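La mano que enseña

Llevo 2 años enseñando tareas de cocina a un brazo robótico y todavía no encuentro una manera sencilla de explicar en qué consiste mi trabajo. Cuando digo que soy programador, la gente lo entiende y deja de preguntar. Pero sería una mentira, porque en un día normal no escribo ni una línea. Lo que hago es mover las cosas, una vez y otra vez, con la pinza del robot, para que después el robot intente moverlas solo.

Hay dos maneras principales de hacerlo. En la primera se toma el brazo con las manos, con los motores sueltos, y se lo lleva por el camino que uno quiere. En la segunda uno se sienta aparte, con un mando o con un brazo pequeño que el brazo grande copia, y trabaja a distancia. En Kolleck, donde empecé, se usaba solamente la primera. En Horley, donde estoy ahora, se usa casi siempre la segunda. Las discusiones sobre cuál es mejor pueden durar una comida entera, y yo tengo una opinión que no es muy popular entre mis colegas: creo que enseñamos demasiado rápido, y que el mando a distancia nos ha ayudado a tener esta mala costumbre.

Me explico. Cuando se guía el brazo con la mano se siente el peso. Se siente también la resistencia del objeto, el momento en que la pinza toca la mesa, el pequeño temblor antes de cerrar. Es cansado, y después de 10 repeticiones duele el hombro. Por eso uno piensa antes de cada movimiento. Con el mando no duele nada. Se puede repetir una tarea 117 veces en una jornada (lo sé porque es mi propio máximo, y durante una semana estuve orgulloso de este número) y al final uno ya no mira lo que hace. Mira el contador.

El mes de julio pasado revisé aquellas demostraciones mías, todas seguidas. Fue una experiencia poco agradable. En las primeras, el movimiento es limpio: la pinza llega, espera, agarra, levanta. En las últimas hay correcciones por todas partes. Llego torcido, retrocedo, empujo el objeto un poco con un dedo para ponerlo como me conviene, y entonces lo agarro. El modelo que entrenamos con estos datos aprendió exactamente eso. Empujaba las cosas antes de tomarlas, también cuando estaban perfectamente colocadas. Tenía mi pereza, y la tenía con mucha exactitud.

La tarea que más me ha enseñado sobre este asunto es también la más modesta, la de agarrar una rebanada de pan. Una caja no cambia cuando la aprietas mal. El pan, en cambio, se hunde, se rompe, deja migas, y no hay dos rebanadas con la misma forma. Además, según cómo queda sobre la tabla, cambia todo el plan. Si una parte sobresale del borde, una persona la toma por ahí sin pensarlo, con un dedo por debajo y otro por encima. Si está en el centro, hay que buscar otra entrada. Yo no sabía que sabía esto hasta que tuve que hacerlo con dos dedos negros y rígidos, viendo la tabla desde la altura de la muñeca. 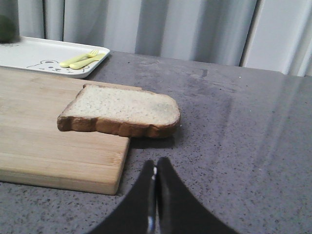 Según McIver, con quien discuto estas cosas por correo, exagero el papel del maestro: si hay bastantes demostraciones, los errores de cada uno se compensan, y un operador cansado es simplemente una fuente más de variedad. Le parece también que mi nostalgia por el brazo guiado a mano es la nostalgia de quien aprendió así, y que un principiante de hoy, sentado ante el mando, no echa de menos nada.

He pensado bastante en esta respuesta y le doy una parte de razón. La variedad es necesaria. Un robot que solo ha visto maniobras perfectas no sabe qué hacer cuando algo sale mal, y quien ha trabajado con uno de estos sistemas conoce la escena: la pinza se cierra en el aire y el brazo continúa muy serio con el resto de la tarea. Las recuperaciones hay que enseñarlas. Pero hay una diferencia entre enseñar una recuperación y tener un descuido. Si yo quiero mostrar cómo se vuelve a intentar, coloco la pinza mal a propósito, me detengo, y corrijo despacio. El descuido no tiene esta claridad. Es un movimiento a medias, y el robot no puede saber qué mitad era la buena.

Tampoco me convence la idea de que los errores se compensan. Se compensarían si cada persona se equivocara de una manera distinta, pero nos equivocamos de maneras muy parecidas. Todos nos apuramos al final del turno, todos preferimos acercarnos por el lado donde vemos mejor. Si la luz pone un reflejo sobre la encimera, todos evitamos esa zona sin darnos cuenta -- y luego nos sorprende que el robot la evite también.

Sobre la nostalgia, no sé qué contestar. Es posible. En el taller de Hostemmont, donde pasé unas semanas, hacían una cosa que me parece justa y que he visto en pocos sitios: cada persona que enseñaba con el mando debía pasar antes 7 jornadas guiando el brazo con las manos. Al principio se quejaban mucho de la pérdida de tiempo. Después trabajaban de otra forma con el mando, más lentos, con pausas, como si todavía sintieran el peso. No tengo una medida para demostrarlo y no voy a inventar una. Es lo que vi.

Lo que pido es poco. Que se pague la hora de enseñanza y no la cantidad de repeticiones. Que el que enseña pueda ver después lo que ha enseñado, con calma, y borrar lo que no le guste sin tener que justificarlo ante nadie. Y que se le pregunte. En muchos proyectos el operador entrega sus demostraciones y nunca sabe qué pasó con ellas; si el robot falla, se cambia el modelo, se cambian los parámetros, y solo al final a alguien se le ocurre hablar con la persona que tenía el mando en la mano. A mí me habría gustado que me llamaran antes. Yo habría podido decir en cinco minutos por qué empujaba las cosas.

Ahora trabajo con menos repeticiones. Cuando me doy cuenta de que he mirado el contador, dejo el mando, me levanto y corto más pan.

Publicado el 07/06/2019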